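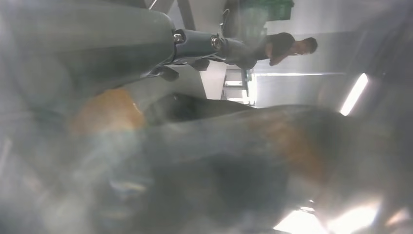
How a robot turns a picture the right way up

The small camera on a robot's wrist moves whenever the wrist moves. If the wrist rolls over, the room seems to lie on its side, and a person standing in it does too. The ceiling light ends up at the right.

The robot does not need to guess which way is up. Each joint in its arm has a sensor that measures an angle. A program called Brolla reads the angles, works out how far the camera has turned, and turns the picture back by the same amount.

Close things are harder. The orange shape near the gripper is blurred, so its edge is difficult to find. Brolla gives each edge a score. A low score tells the planner, the part that chooses the next move, to go slowly or to look again from another place.

Words to know
Joint: a place where the arm bends or turns.
Planner: software that chooses moves.

Text: Asnakech Assefa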